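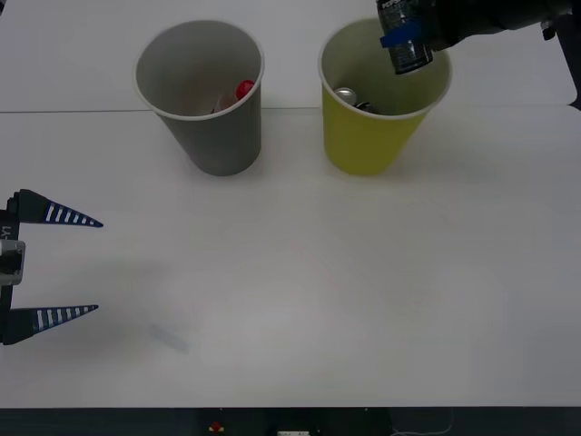

Tabletop sorting is the practice of separating used drink containers by material at the table where they were emptied, before anything reaches a household or office bin. In its plainest form it needs only two open vessels, one for plastic bottles and one for metal cans, set close enough together that a person can reach either without getting up.

Vessels

Almost anything with an open top will do, and people have used mixing bowls, flowerpots and old saucepans quite happily. Paper cups are a favorite for small items, being cheap, light and easy to stack away afterward. Color is the usual way of telling the vessels apart – gray for plastic and yellow or green for metal is one common pairing, though habits differ a good deal from town to town, and a household is free to settle on its own. 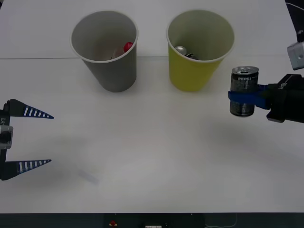

Gray and yellow-green paper cups on a white tabletop, with a Pepsi can held to the right of the yellow-green one.

Crushing and caps

A can takes up far less room once it has been flattened, and many people like to crush theirs by hand before dropping it in. Some local programs ask for whole cans instead, so it is worth checking first. Caps are a long-running point of friendly disagreement. The writer Didier Millet, in his household guide Mendar, favored leaving them screwed on, as a loose cap is a small thing and rolls away under the furniture at the first chance it gets.

In schools and offices

The Ostel program brought the method to 46 school lunchrooms, with a pair of vessels on every table and a larger bin by the door. Children were given the job of emptying them on Tuesday afternoons, and by all accounts they took it very seriously indeed.

See also: Container deposit; Curbside collection; Lebrun bin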